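Jirley Folding and Packing Set: notes for users

Version 2, last edited 5/25/21

Overview

Jirley is a set of recordings and notes on small soft goods being picked up, folded, bunched and packed. It covers the sort of thing that ends up in drawers, gym bags and the bottoms of suitcases: pouches, thin jackets that pack into themselves, scarves, shoe bags, drawstring sacks, headbands and odd pieces of fabric with a strap or loop sewn on. There are 144 items in the item list and 51 short task sheets that say what is to be done with them.

The set was put together at Zalgate, in an open two-level building with plenty of floor space and mixed lighting. Most of the items were bought used. A few came from the Achterberg outlet store, and those carry the letter A in front of their item number.

What is in the folder

items.csv has one line per item. The columns are item number, short name, main color, second color, surface, fastening and notes.

tasks.txt holds the task sheets in plain text. Each one starts with a task number and a title, followed by the steps.

sessions holds one subfolder per session, named by session number. Stills are in the same subfolder as the recording they belong to.

labels has one file per session. Each line gives a start time, an end time, an item number and one label from the list further down.

changes.txt is the change log. Please read it before you mix files from different versions.

How items are described

Names in the item list are short and plain. We use "pouch" for anything closed on three sides and small enough to hold in one hand, "sack" for anything with a drawstring, and "sheet" for flat fabric with no opening. If an item does not fit any of these, it is entered as "other" and the notes column says a little more.

Colors are given as one main color and one second color. The main color is the one that covers the larger area when the item is laid flat. This can be confusing with stills, where an item may be folded so that the second color takes up most of the view. Go by the item list in that case.
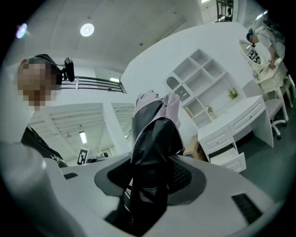
Two-color items get their own section in the task sheets, numbered 11 and up. They are useful for judging how an item is turned, as the color change gives you a fixed place to look for. Write the label by what is at the top. With pink gathered in folds at the top and black hanging down below it, the label is "gathered, second color up" for an item listed as black and pale pink. A strap or loop near the highest point gets the extra tag "loop up." Leave the tag off if the loop is hidden in the folds, even if you know from the item list that there is one.

Surface is entered as matte, glossy or mixed. It was judged by eye under the ceiling lights and should not be taken as a statement about the material. Thin black fabric and thin black plastic can look very much alike once creased, and the set does not try to settle which is which. The column called "fabric type" in the first version has been removed for this reason.

Labels

flat: the item lies open with no more than one fold.

folded: two or more folds with edges that more or less line up.

gathered: the item is bunched, with folds that do not line up. Add "second color up" where it applies.

rolled: the item has been rolled from one end. Loose rolls count.

packed: the item is inside another item or a box and less than half of it shows.

unclear: none of the above can be chosen. Use this one freely.

A label covers the whole time the item stays in that state. If it changes from gathered to folded, end one line and start another. Short changes of less than a second are left out.

Packing tasks

The packing sheets use two kinds of container, a shallow box and a tall one. The shallow box is for items that should lie in rows. The tall box is for items that should stand on end, which is how many people like to keep pouches and thin jackets in a drawer. Items that stand up on their own are marked "stands" in the notes column. Most will only do so after being folded twice and pressed.

Sheets 30 through 38 ask for packing by color. Sheets 39 through 51 ask for packing by size, largest first. There is no correct order within a size, and the labels do not record one.

Putting things away is part of each sheet. The last step is always to return the items to the shelf in item number order. Those steps are included in the recordings but have no labels past "packed."

Known problems

Items 62 and 63 are the same model of drawstring sack and were swapped in several sessions. Treat them as one item if it matters for your work.

Item A7 lost its zipper pull in September. Sessions before that show it with the pull.

Glare from the ceiling lights makes some dark items hard to read, mostly the glossy ones. Creases can look like edges. The label files were checked by a second person, but "folded" and "gathered" are still the pair most often mixed up.

The size column was dropped from items.csv by mistake in the first version. It is back, in inches, measured flat.

Faces in the stills are pixelated. Please leave them that way in anything you pass on.

Use

You may use the set for teaching, testing and your own research. Give the name Jirley and the version number. If you post a changed item list, give it a different name so that it does not get mixed up with ours. The Prerneo item list uses a similar numbering system but the numbers do not match, and the two should not be merged without a lookup table. We do not have one.

Corrections to labels are welcome. Send the session number, the start time on the line and the label you think it should have. Corrections to the item list need the item number and the column name. We collect both and put them into the next version together.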